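Ploltent Open Day: call for participants

We are looking for people to take part in the Ploltent open day at our workshop in Dristidbridge in January. You will spend part of the day watching our two-armed robot do household jobs, part of it working the arms yourself, and the rest telling us what you thought. You do not need any technical background. In fact we would like most of the group to have none.

There are 26 places. We will keep 11 of them for people who live in Celtville or Dristidbridge, and the others are open to anyone who can get here.

What the day involves

The doors open at 9.30 and we finish by 4. The morning starts with a short talk on how the arms are set up and what they are being taught to do. After that you will join a small group and move between three tables, with one of our operators at each.

The first table is laundry. The arms pick up socks, stretch them out, pair them and put them in a basket. We have recorded 3,638 attempts at this task so far and the results vary a good deal. You should expect to see socks dropped and picked up again. Thin ones are harder than thick ones, and dark ones on a dark surface are harder still, so we work on a pale table.

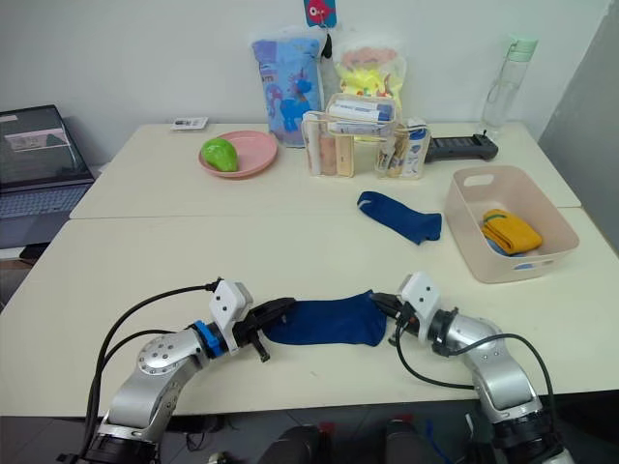
The second table is tidying. Small things from a bathroom or kitchen are put out in no special order and the arms sort them into boxes. You can choose the items and where they go, and you are welcome to bring something of your own as long as it is not breakable, sharp or valuable. It must be smaller than a shoebox.

At the third table you take over. You will sit at the controls and guide both arms through a simple job for 20 minutes, with an operator beside you throughout. Most people find the left arm awkward to begin with. Left-handers tell us it is the other way round.

Lunch is at 12.30. In the afternoon there is a longer demonstration with everyone together, then a discussion in groups of five or six. We will ask which jobs you would hand over at home, which you would not, and how close you would be happy to stand while the arms were moving. The discussion is written up without names.

Who can apply

You must be 18 or over and able to stay for the whole day. We would especially like to hear from:

- people who look after someone else at home
- people who find fine hand movements difficult
- anyone who has worked in a laundry, a hotel or a care home
- people who do not much like the idea of robots in the house

The workshop is on the ground floor with step-free access and the control seat can be raised or taken away for a wheelchair. The room can be noisy when the compressor next door is running — tell us if this is a problem and we will put you in the morning group furthest from it. Long hair must be tied back at the third table and loose scarves left on the pegs.

If you work for a company that makes or sells robot arms, please do not apply for this one. Write to our Sales desk, which arranges trade visits separately.

Payment and expenses

Participants are paid a flat fee for the day and we refund standard bus or rail fares on production of a ticket. The amount is set out in the letter we send with the offer of a place. Lunch and hot drinks are provided. There is no parking on site apart from two spaces for blue badge holders, which must be booked.

We take video at all three tables. If you would prefer not to appear in it you can still take part, and your group will be filmed from the table side only, with hands and arms in view. Please say so when you apply.

How to apply

Send a short note with your name, where you live, and a few lines on why you would like to come. Half a page is plenty. Add any access or dietary needs. Applications can be sent by e-mail or post, or handed in at the front desk in Dristidbridge.

Ingeborg Zürcher is organising the day and will reply to everyone, including those we cannot offer a place. If more people apply than we can take, we will choose a group with a mix of ages and experience — the order in which notes arrive makes no difference. Those not chosen can ask to be kept on the list for the next open day.

Posted 14/10/2024

Print this page | E-mail this page
11 shares | 0 comments

© Ploltent, Dristidbridge | Contact us | Back to top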